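# Workroom tables, January

Hilde Vermeulen asked for a page about the tables. The room is the one at the end of the corridor on the second floor, next to the copy room. Anyone with a key to the supply cupboard can get in. The light switch is outside the door, on the left.

The tables came from De Graaf when the Unard office closed. We took seven tops with frames and paid 1675 for the lot, delivery included. Milan De Haan and Floor Jacobs put them together over two evenings. The instructions were for an older model, so the bolts did not match the drawing, and Floor kept the leftover ones in a jar in the supply cupboard. If a leg starts to wobble, look there first.

Liesbeth Wuyts is looking after the surfaces. Her list so far:

- Pencil and graphite marks: white eraser first, then a barely damp cloth. Wipe along the grain.
- Tape residue: warm water and dish soap, then dry it right away.
- Cup rings: leave them for Liesbeth. Please don't use the scouring sponge from the kitchen.
- Scratches: write the table number on the sheet by the door.

The other job this month is the small storage. The old first aid drawer had everything loose in it, and half the cartons had been opened at both ends. Marloes Dijkstra ordered plastic boxes with hinged lids from Prukico to replace it. One box per table is the plan, with plasters and tape at the bottom and medicine cartons on top, laid on their sides so the name can be read when the lid is up. Anything past its date goes to the pharmacy on the corner - not in the trash can.

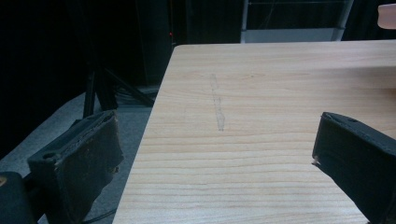
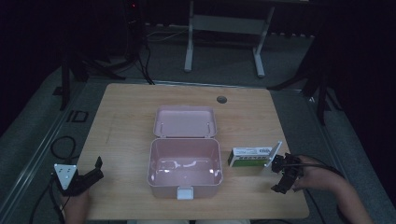 *Gray smudge on the wood grain (first photo); open pink box with a small white and green carton to its right (second photo).*

A few notes for people who use the room.

The tops are light wood and they show everything. Put a sheet of paper or a cutting mat down before drawing or gluing. There is a stack of mats on the bottom shelf of the cupboard, and Milan has cut some of the large ones in half so they fit beside a laptop.

Lids stay closed when a box is not being used. The latches are small, so press until they click and don't lean on them. If a box won't close, there is too much in it. Take out the spare rolls of tape and put them back in the cupboard.

Please don't move a box from one table to another. Marloes checks them against a list and it takes her twice as long when they have wandered. The list is taped inside the cupboard door. If you take the last of something, put a line through it and she will reorder.

Spare cartons and refills are in room 309, in the gray cabinet, second shelf. The key is with Hilde. She is at her desk until four in the afternoon, and after that you can ask Floor.

We have a budget of 200 left for the room. Two suggestions came in: felt pads for the chair legs, and a bottle of the Zudlow wood oil that Liesbeth tried on her own kitchen table. She was happy with it but says it needs a full night to dry, so we would have to close the room for an evening and put the chairs in the corridor. Milan would like the pads first. If you have a preference, write it on the sheet by the door before the end of the month.

More photos will be added when the shelves are up. Send yours to Floor with the table number in the subject line - the number is on a sticker under the top, near the left front leg.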